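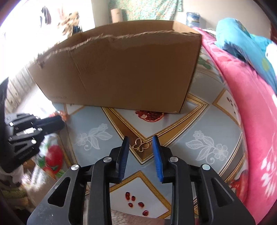 Box station, two-gripper setup

Open Day FAQ: Hand-Held Gripper Demonstration

What is demonstrated?
Handling of a cardboard box and small items with hand-held grippers, in a furnished room. Elango Kotian leads the session. Each run has six steps.

Who may attend?
Anyone registered with Beswood. Groups are limited to eight visitors.
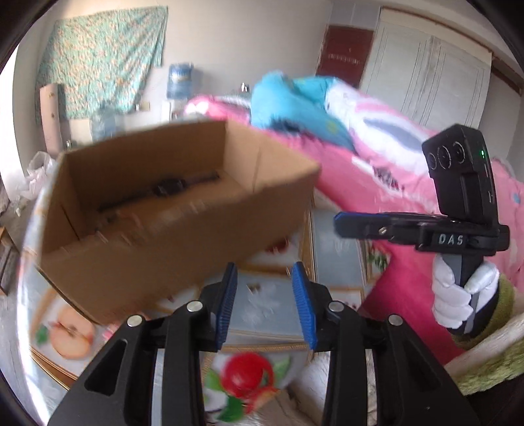
Do I need to bring safety glasses?
Glasses are supplied at the sign-in desk and returned there afterward.

Can visitors operate a gripper?
Two visitors per group may try one after the briefing. Keep fingers clear of the linkages. Open the jaws fully before approaching an item, and close on the ribbed pads only.

Which items are used?
Items vary by run. One set has a smartwatch and a beaded bracelet on the floor of the box.
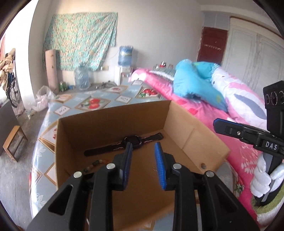
Registration and Contact

Write to Radka Radulović at the Beswood front office. The next open day is in July. Late arrivals join the following group.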